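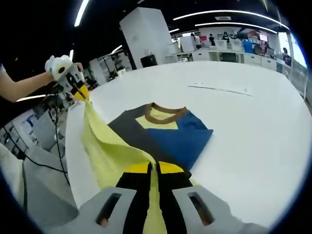 How to Fold a Long-Sleeved Shirt on a Table

By Hadi Saab

A long-sleeved shirt takes a little more work to fold than a short-sleeved one. The sleeves have to go somewhere, and if they go in crooked the whole bundle comes out lopsided. The method below gives a flat rectangle that will stack on a shelf or stand on edge in a drawer. It works for cotton, jersey and light fleece. Dress shirts with stiff collars need a different fold, covered on a separate page.

What you need

A clean, flat table wider than the shirt with its sleeves out. A bed will do, but a soft surface lets the fabric sink and the creases come out uneven. You don't need a folding board. I tried the Mallent board for a few weeks and went back to folding by hand, mostly because it was too narrow for adult sizes.

Fold shirts soon after they come out of the dryer. If one has been sitting in the basket overnight, shake it out hard a couple of times first.

Step 1: Lay the shirt out

Hold the shirt by the shoulders and lower it onto the table, hem first. For the neatest finish, put it face down, so the front of the shirt ends up on the outside when you're done. Face up is fine for pajamas and undershirts.

Pull each sleeve out to the side, away from the body. Take it near the cuff and draw it out slowly. If you yank it, the shoulder seam comes along and you have to start over.

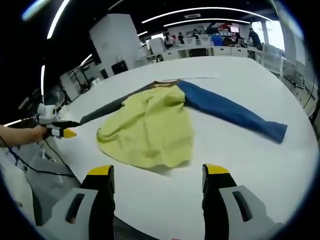 Smoothing is the part most people rush. Start at the collar and work down toward the hem with flat hands, pushing the wrinkles out to the sides. Do the sleeves last. A shirt with sleeves in a different color from the body is a good one to practice on. With one blue sleeve, one charcoal sleeve and a yellow-green body, the seams are easy to find, and you can tell right away when the body is still bunched in the middle while the sleeves are already out to the sides. Fix that before you fold anything. Wrinkles left in the body at this point will be pressed in by the weight of the stack.

Step 2: Fold in the sides

Take one side of the shirt and fold it toward the center, with the crease running from the middle of the shoulder straight down to the hem. The sleeve will now lie across the body and stick out past the other side.

Fold the sleeve back on itself at the shoulder so it points down toward the hem. Keep it inside the edge of the fold. On an adult shirt the cuff may reach past the hem – turn it up if it does.

Repeat on the other side. You should have a long strip, 10 inches wide for most adult shirts and 6 for small children's sizes.

Step 3: Fold up from the hem

For a shelf, bring the hem up to just below the collar, then fold once more. For a drawer, fold the strip in 3 and stand it on its edge. Check it against the drawer height before you do the whole pile. My Jestalon drawers are shallow, and I have to fold thick shirts one extra time.

Turn the bundle over and run your hand across the top.

Common problems

The collar sticks up on one side. The two side folds don't match. Open the shirt back to Step 2 and line up the creases at the shoulders.

The bundle is fat in the middle. Both sleeves are lying on top of each other. Move each one closer to its own outside edge.

The shirt won't stay folded. Slippery fabrics do this. Roll the strip from the hem instead and tuck it in between heavier shirts.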